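### 3.2 The open case as a place to work

Discussions of computer repair tend to begin with the parts, as if the parts floated. They live in a steel box designed by someone who wanted it shut, and most of a repairer's morning goes to the box. We therefore treat the case as furniture: a small, badly lit room with too many cables in it.

Fullstead logged 549 desktop towers in April. Of these, 463 were opened. The rest were turned away at the door for reasons we leave to Section 5, where the smell is discussed. An opened tower was laid on its side with the panel off, so that the motherboard became a floor and the drives became neighbors. Working on an upright tower is possible in the sense that eating soup from a shelf is possible. Once the case is down, a dropped screw lands on something you can see, though it will still pick the narrowest gap available.

The arrangement in Figure 2 is typical of the layout, if tidier than most of what we met. The motherboard takes the lower left of the interior, with the grey power supply above it and the optical drive bay across from that, upper right. The hard drive cage has the remaining corner. Between them runs the cabling, which obeys no plan we could recover. A yellow cable loops down from the power supply, a black bundle crosses the middle, and a light blue SATA cable curves into the cage. Blue seems to be the maker's word for "touch here," at least on the drive bay latch and the rails of the cage. The wire colors carry their own meanings, and the worker has to know which blue is being polite and which is merely blue.

**Figure 2.** Desktop tower on its side on a slotted aluminum table, side panel removed. Grey fixture plate to the left of the case.

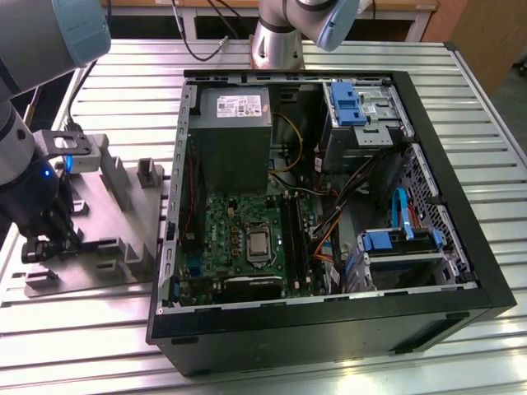 Kerstin Hedlund, reading a draft of this section, objected that we had made the cables sound like a nuisance when they are the best map the worker has. Follow any one of them, she wrote, and you arrive at two things that need each other, and you have learned something about both. She added that people who bundle cables neatly are hiding evidence. We accept the first point. On the second we would only say that Hedlund's own desk supports her sincerity.

Her remark does help with a pattern in our notes. Workers new to the bench reached for the large parts first and met the cables by accident, usually with a knuckle. Experienced workers spent the first minute or so looking, moved one or two cables aside, and then took the part in a single go. Georgiou calls this opening stretch "dead time" and would like it shortened. We saw very little dead about it. The workers who skipped it went back for their minute later, with interest.

The memory slots show the same habit at a smaller scale. They run in a row to the right of the processor and look like the easiest thing in the case, which is how people come to pull at them from one end. The processor, under its silver heat spreader, gets the opposite treatment and is approached like a sleeping cat. In 27 of the opened towers the notes record a part bent or cracked during removal, and the memory modules account for most of them. Not one processor was harmed. We offer this as a finding about respect.

### 3.3 Where the parts go next

A part that has left the case has to be somewhere, and "somewhere" was for some weeks the official system at Fullstead. The Lasero trays that replaced it were flat, roomy and deep, and they filled with whatever was nearest. Long thin pieces did worst. Laid flat, they slid under other things and were rediscovered by whoever ordered the replacement.

Slotted holders on a plate are a duller answer and a better one. A narrow piece stands on end, takes up almost no room, and announces itself by sticking up. The plate in Figure 3 sits on the bare slats of the table, whose channels will swallow a small screw without comment. We recommend the holders and remain undecided on the slats.

**Figure 3.** Grey fixture plate on the slatted table, with a long, thin black piece held upright at one of the slotted holders.

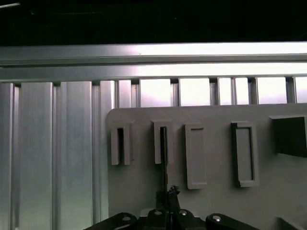 ### 3.4 Notes on the parts log

Each opened tower received one sheet, to be filled in as the parts came out. In practice the sheet was filled in at lunch. Entries made this way are confident and short, and they favor parts with names people enjoy saying. "Ostero bracket" appears often. We later found that it covered three different brackets, one of which was a hinge.

Where a sheet and the shelf disagreed, we believed the shelf.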